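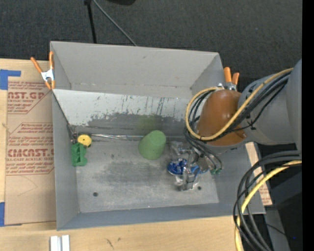
gray bin, day whatever. green cup still in there lol

ok thread about The Bin because three people asked and I have 15 min before I gotta leave

so we are clearing out the workroom at Mellalholm. whole room. shelves, drawers, the stuff under the shelves. and every single odd thing that has no home goes in the big gray bin on the table. that was the rule. one bin, one table, done by lunch

not done by lunch

what's in it rn that I care about: green cup, yellow disc, green block thing with the notchy side. rest is crumbs and bits in the corner by the wall

the yellow disc. what IS it. round, little mark dead center, sitting up against a dark casing. my guess is lid. Shih-chieh Sin says wheel. Cornel Pascu says it's off a game his kids had, and then would not say which game, so I'm not counting that

if you ever worked at the Bultelow place and remember a yellow round thing please reply. serious

the green block is easier. one side is all uneven notches so it obviously fits against something. I have been thru two drawers looking for the something. nope

I'm keeping it tho. you throw out the block and a week later you find the other half, every time

cup discourse. people in my replies saying just wash the cup and put it in the kitchen. it is not a kitchen cup!! it lived on the windowsill with pencils in it. matte green, rounded at the small end so it never stood up right the other way, drove me nuts. I like it. it's coming home with me

Shih-chieh also wants the cup. we have not discussed this like adults yet

the bin itself, since someone asked if it's for sale. no. it's older than my time there and it looks it. metal floor is all cloudy scuffs w a darker patch rubbed in the middle, and the sloped bit along the back is scratched up and down and worn dark along the bottom. I tried a sponge on that slope once. then a stiffer brush. sponge died, slope did not care

also two round holes down near the front of the floor. small screws, you have been warned. I lost 3 last July and found 2 under the table on the carpet, which is charcoal, which is a GREAT color for finding screws on

so now I lay a dish towel over the holes first if there's anything tiny going in. works fine. looks dumb. would reccomend

someone said put a liner in it. had one. it slid down the slope and took everything with it into one heap, so you're digging anyway

how we're sorting, for the person doing their garage (hi, good luck):
keep = goes back on a shelf today, you walk it over yourself
ask = stays in the bin till somebody claims it
out = box by the door

that's it. no fourth pile. Cornel tried to start a fourth pile called "maybe Gateck" for anything that might belong to the Gateck folks down the hall, and by the afternoon it was bigger than the others. we broke it up. sorry Cornel

I did walk a bag of stuff over to them after. they kept a tape measure and gave me back the rest plus a stapler. so we are at minus one on the day

numbers, cause I know one of you will ask: roughly 100 things through the bin so far. most of them went out. I didn't write it down so don't come at me

hardest part is the corner bits. there's always a little clump of dark and metal junk that settles up where the slope meets the wall and you can't tell if it's garbage or the one piece that makes something work. I leave it for last. then it's late and I leave it for next time

and the long skinny shiny strip along the bottom of the slope. it goes right along the seam like it belongs there. I think it's trim off something. Shih-chieh thinks it's part of the bin. we both pushed on it and then both said "see" -- no idea what either of us proved

update, table can stay. nice light wood, it was gonna get swapped for one of those folding ones and I said over my dead body. you can actualy see what you put down on it

what's left in the room after this: bottom shelf, the drawer that sticks, and the Wei box, which has had WEI on it in marker as long as I've been there and is taped on all sides. not opening it alone

if the disc is yours you have till the end of the month -- then it goes in the drawer that sticks and good luck to you

ok gotta run. post your mystery bin items below, I'll look tonight. especially if they're round and yellow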